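The shop at the bottom of the hill in Trurnov has been cutting keys for longer than most of its customers have been driving. The owner prefers to stay out of print by name ("put the shop in, leave me out"), but was happy to talk for most of a morning about locks, lockouts and the strange things people do to a car door when they are late for work.
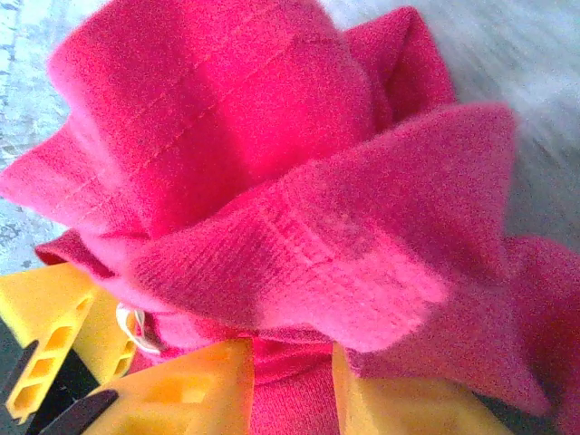 *Reading time: 2 minutes*

I started with the question everybody asks, which is how often people really lock themselves out.

"More than they'd admit to!" the owner told me, pouring us both a second coffee. "We had some 400 calls last year, and I'd say the worst month was April. It rains, people run from the car to the house with their arms full, and the keys stay on the seat. I've done it myself, outside my own shop, with a customer watching."

Most calls come from town, but plenty come from Hikholm, across the valley, where the road is narrow and the phone signal comes and goes. The van can be there quickly on a good day. On a bad day it sits behind a tractor, and the owner has learned to ring ahead and say so – people are much kinder, apparently, when they know about the tractor.

We got onto the subject of doing it yourself. I confessed to once owning a bent coat hanger for exactly this purpose.

"Oh, please don't," came the answer, with a real wince. "On an old car, maybe. On anything newer you'll scratch the paint, tear the rubber seal, and then you still have to call me. I spend more time cheering people up about the seal than I do opening the door."
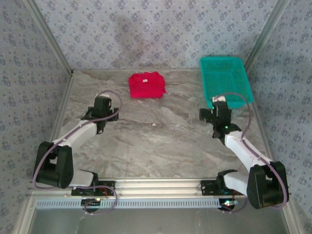

*Grey and brown marble patterning on the tabletop, with a teal-green basket at the back.*

Spare keys are the owner's great cause. The shop keeps a paper card for each one it cuts, filed in long drawers bought when the old Hinds hardware store closed down, and there are regulars who have been in those drawers since their first car.

"A spare costs you very little when you still have the first key," the owner said. "Once you've lost the only one, I'm starting from nothing, and I have to charge for that. So get it cut, try it in every door – the trunk too, people forget the trunk – and then give it to somebody who answers the phone."

And the remote fobs? Half of those that come in as broken only want a new battery, and the shop changes it at the counter while you wait. I handed mine over, a little embarrassed, and got it back with a fresh battery and a mild telling-off about the state of my key ring, which had 8 keys on it. I could name the locks for five.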